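Looking After Marble and Other Natural Stone Surfaces

Most stone countertops are ruined slowly, by small things done every day. A ring from a lemon half, a cleaner meant for the bathroom, a cast iron pot dragged instead of lifted.
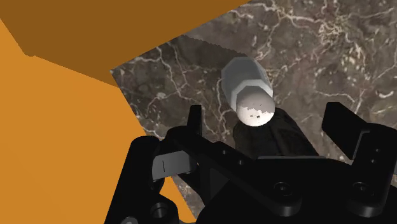 The first thing to find out is what kind of stone you have. Marble, limestone and travertine are mostly calcite, and acid eats into them. Granite and true quartzite stand up to acid well, though they can still stain. Dealers are loose with names, and plenty of stone sold as "soft quartzite" behaves like marble. If you don't have the paperwork, test a spot that won't show, such as the underside of an overhang or the strip behind the stove. Put one drop of white vinegar on it, wait five minutes, wipe and dry. A dull spot means calcite.

Dark stones need more care than pale ones. An etch mark on white marble can go unnoticed for years. On a deep brown or gray slab the same mark shows up as a cloudy patch whenever the light comes in low.

Daily cleaning

Warm water and a few drops of plain dish soap. Wring the cloth out well, wipe, then go over it again with clean water and dry with a towel. Skipping the drying leaves spots, and in a hard water area those spots build up into a film that is a nuisance to get off.

Use a soft cotton or microfiber cloth. Keep scouring pads, powder cleansers and the green side of the sponge for the sink.

Do not use vinegar, lemon juice, bathroom descaler or anything sold for removing rust. Bleach is hard on the sealer and I would leave it out too. Many "natural" kitchen sprays have citric acid in them, so read the back of the bottle.

Etching and staining

People mix these two up and then treat the wrong one. A stain is something that has soaked in, and it is usually darker than the stone around it. An etch is damage to the polish. It looks lighter or duller, and you can often feel it with a fingertip. A sealer helps against stains. It does nothing much against etching, whatever the label suggests.

Light etches on polished marble can be worked out with marble polishing powder. Wet the spot, sprinkle on a teaspoon of powder, and rub in small circles with a damp folded cloth for a couple of minutes. Rinse and look at it from the side. Two or three rounds may be needed. Try it out of sight first, as it can leave a patch that is shinier than the rest. On a honed finish don't use it at all.

Deep etches, the kind left by drain cleaner or toilet cleaner, are a job for a stone refinisher.

Getting an oil stain out

You need baking soda, water, plastic wrap and painter's tape.

Mix the baking soda with water until it is about as thick as peanut butter. Spread it over the stain, a quarter inch thick, and go a little past the edge all the way around. Cover with plastic wrap and tape down the sides. Leave it 20 hours or so, then take off the plastic and let the paste dry out completely. The drying is what draws the oil up, so don't hurry it. Scrape with a plastic spatula, rinse, dry.

If the stain is paler but still there, do it again. An old cooking oil stain next to my stove took four rounds, and I can still find it if I look.

For coffee, tea or wine, some people mix the paste with hydrogen peroxide instead of water. That is fine on white or pale stone. It can bleach dark stone, so on anything brown, green or black stick with water and put up with a fainter result.

Rust is the hard one. A can left standing overnight in a wet spot can leave a ring that never fully comes out. Put a tray or a mat under anything metal that lives by the sink.

Sealing

Check whether you need to before you buy anything. Put a tablespoon of water on the counter and leave it for 16 minutes. If it is still beaded up, the sealer is doing its job. If the stone underneath has gone darker, it is time. Test near the sink and again somewhere quiet, as the two areas wear at different rates. Dense, dark stone may pass for years.

Choose a penetrating sealer made for natural stone. The job itself is simple:

Clean the counter and let it dry overnight.
Open a window.
Wipe the sealer on in sections you can comfortably reach across.
Wait as long as the label says, usually 10 minutes or less.
Wipe off every bit of the extra with a dry cloth, then again with a second dry cloth.
Keep the counter dry until the next day.

The fifth step is the one that goes wrong. Sealer that dries on the surface leaves a sticky haze. If you get one, rub in a little fresh sealer to soften it and buff straight away.

Orsolya Gulyás wrote in January to ask whether she could seal over a stain to stop it from getting worse. No – that tends to lock it in. Draw the stain out first, give the stone a few days to dry, then seal.

Chips and seams

Small chips along the front edge are nearly always from pans, and nearly always next to the sink or dishwasher. If you have the piece, keep it. A clean break can be glued with clear epoxy made for stone, and the join will be hard to see on a heavily veined slab.

If the piece is gone, fill the hole with tinted epoxy or polyester filler. Mix the color slightly darker than you think it should be. Mask both sides, overfill by a hair, let it cure for the full time and shave it level with a fresh razor blade held almost flat. Arsen Antoniuk, who fitted counters for 17 years, warms the blade first under the hot tap and dries it. I have tried it both ways and can't tell much difference.

Seams should be flush and filled. If you can catch a fingernail in one, dirt and water are getting in. Have it refilled before the edges start to crumble.

A few habits worth having

Cut citrus and tomatoes on a board, and put the board on a tray if it tends to run.

Use trivets. Stone will take a hot pan most of the time, but a sudden change of temperature can crack it, and the risk is higher near a sink cutout.

Don't stand on the counter to change a light bulb. The narrow strips in front of and behind the sink are the weakest part of the slab.

Wipe up wine right away. Blot it, don't spread it.

What it costs to have it done

If the whole counter has gone dull, a refinisher can hone or repolish it in place. I was quoted $286 for a small kitchen, edges not included, and the work was finished by lunchtime on a Wednesday. Ask whether they work wet, which keeps the dust down, and whether resealing is part of the price. Cover the stove and take everything out of the top drawers either way.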